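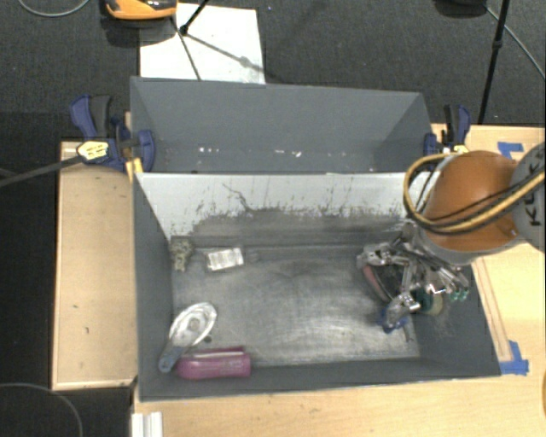 Visit report: mixed-goods bins at the Skostel open day, Nunolcombe

By Wekesa Kombo
28/09/2023

Skostel opened its Nunolcombe building to visitors for a morning in September. The company takes in small household goods that come back from stores as unsold, unboxed or mislabeled, and sends them out again as sorted lots. Most of the handling is done in open bins at table height. I went to look at the bins and the tables, as our own store room is due for a refit and the present arrangement of cardboard cartons on steel shelving has few defenders.

The tour covered receiving, the mixed-goods tables, the wash room and outbound packing, in that order. Visitors were free to stay in any area as long as they kept behind the floor line. I spent most of the time at the tables.

Receiving

Goods arrive in wrapped cages. The wrap is cut at the dock door and goes straight into a baler, so very little loose film gets further into the building. Each cage carries a paper sheet giving the sending store and the date of closing. The sheet doesn't list the contents. Skostel tried asking stores for a contents list and dropped it after a season, the lists being wrong often enough that everything had to be checked anyway.

From the cage, goods are tipped by hand into bins. There is no sorting at this stage apart from removing glass, aerosols and anything leaking. Those go to a side bench with a raised lip and a drain. The rest stays mixed until the tables.

There were 129 bins in circulation on the day, all on one register. A bin is entered when it is filled and released when it has been washed or wiped down. The register is kept on a wall board with numbered tags as well as in the computer system, and the two are compared at the end of each shift. I asked which one wins when they disagree. The wall board does.

The tables

The tops are light-colored wood, and the gray bins sit directly on them, one behind the other. The front bin is the one being worked. The second waits behind it and is pulled forward when the first is done. The arrangement uses the depth of the table, which would otherwise collect clutter, and it keeps the side edges clear. The drawback is reach. Anyone who needs an item out of the rear bin has to lean across the front one or walk around, and the walkway behind the tables is narrow.

A typical bin at the tables holds a thin layer of goods and plenty of bare floor. One of the front bins had a glossy magenta-pink bottle shape lying along its front wall and next to it a silvery-white, oval-headed item with a blue-gray handle propped against the left side. A small white and silver package sat farther back, close to something mottled in beige and olive that I could not put a name to. The rest of the goods were bunched at the right end. The guide described this as a normal mix. Skostel works with 49 product groups, and the first pass at the table only has to assign each item to one of them.

The fill rule is by weight and by height. A bin may weigh no more than 20 kg with its contents, and nothing may stand above the rim. In practice the height limit is almost never reached, because a bin filled that deep is slow to work. Small flat packages slide under larger goods and are missed on the first pass. I was told that the preferred fill is a single layer, loosely spread, though it is written down nowhere and new staff learn it from whoever is at the next table.

Corners and walls cause more trouble than I expected. Long items with a wide head and a narrow handle tend to end up leaning on a wall, and round-sided bottles roll until they meet one. A bottle lying tight against the wall has to be pushed or tilted before it can be lifted. Skostel looked at bins with sloping sides for this reason and found that they lost too much floor area for the same rim size. They stayed with near-vertical walls.

Bin floors

The floors are worn. On the bins I looked into, the gray had gone cloudy in patches, with pale scuffs and streaks, and it was brightest toward the middle and the lower right. I had assumed that wear of this kind would be a reason for withdrawal. Skostel's criteria are narrower:

- A crack of any length in the floor or a wall.
- A rim deformed enough that the bin doesn't sit square when lifted by both ends.
- A gouge deep enough to hold dirt after washing.
- Any stain that transfers to a white cloth.

Scuffing by itself is accepted. The wash room staff made one reservation. On a streaky floor, small white or silver packaging is harder to pick out than it is on a clean one, and they would like the oldest bins moved to bulkier goods for that reason. The request was open at the time of the visit.

I asked about liners. A felt liner was tried and removed, as it held grit and had to be dried after every wash. A thin ribbed mat from Tuswood was tried afterward. It kept bottles from rolling and it cleaned up well, but small items lodged between the ribs, and the mat curled at the corners once it had been through the washer a few times. Two tables were still using up the remaining mats. The others worked on the bare floor.

Wash room

Washing is done in a tunnel washer with the bins inverted. A full cycle including drying takes about 40 minutes. Bins that have held only sealed, dry goods are wiped down by hand at the table and skip the tunnel. The decision is made by the person releasing the bin, using a card fixed to the end of the table. The card is short and clear and I have copied the wording for our use:

Any liquid, powder or food: wash.
Any smell: wash.
Any label residue: scrape, then wash.
Dry and clean: wipe and release.
Not sure: wash.

The label residue line was added this year. Price stickers come off returned goods and attach themselves to the bin floor, where they go through the tunnel intact and come out harder to remove than before. Plastic scrapers hang at each table. They wear down fast and the spare box was empty when I asked to see a new one.

Drying is the weak point in the process. The rims are folded over and hold water along the underside, so a bin that looks dry will drip when it is turned upright. The staff give each one a knock against a rubber block before stacking. It is loud. A supplier, Gunn, has quoted for an air knife at the tunnel exit, and the quote was being considered.

Outbound packing

Sorted goods are packed by product group into cartons. The carton range has been cut down to four sizes, with paper fill for the gaps. Bottles and tubs go upright with a divider. Utensils and other long-handled goods are laid head to tail, alternating, which brings the layer out level and lets a flat sheet of card go on top. Soft goods are used as fill between groups wherever the customer allows mixed cartons.

Each carton gets a label with the group number, the packer's initials and the weight. Cartons are weighed on an in-floor scale that also serves the pallet jack, and it takes a while to settle on a light load. A bench scale would be quicker. The packers said so too.

I watched one lot being closed. The contents matched the label and the tape was applied in an H on both faces. Edge crush on the bottom row of the pallet was slight. The corner boards were reused ones and a few had lost their fold, so the strapping had begun to bite into the cartons behind them.

Points for our own store room

Tables. Wood tops would suit us. They are quiet, and a damaged section can be sanded on site. We should allow more room behind the tables than Skostel has, or use a single row of bins and accept the loss of depth.

Bins. Gray is acceptable for bright goods and poor for pale packaging. I would ask for samples in a second color before ordering. Vertical walls are right for our shelf spacing in any case.

Fill. Write the single-layer rule down. At Skostel it works because the staff are long-serving, and we cannot count on the same.

Register. A wall board with tags is cheap and can be read from across the room. I recommend it whether or not the rest of the refit goes ahead.

Washing. We don't have the volume for a tunnel. A deep sink with a draining rack would cover it, provided the bins have an open rim that doesn't trap water. The rim detail should go into the specification – it is easy to overlook in a catalog.

Liners. None to begin with.

Not seen on the visit: the upper floor, where oversize goods are kept, and the label printing room, which was closed for maintenance. Skostel has offered a second date for both. I have also asked for the supplier's data sheet for the bins and will attach it to the file copy when it arrives.

Recent reports

Carton sizes and paper fill: a comparison
Tuswood ribbed mats, notes after a short trial
Shelf spacing in the small store room
Visit report: Gunn showroom, drying equipment
Wall boards and tag registers
Floor scales and bench scales for light loads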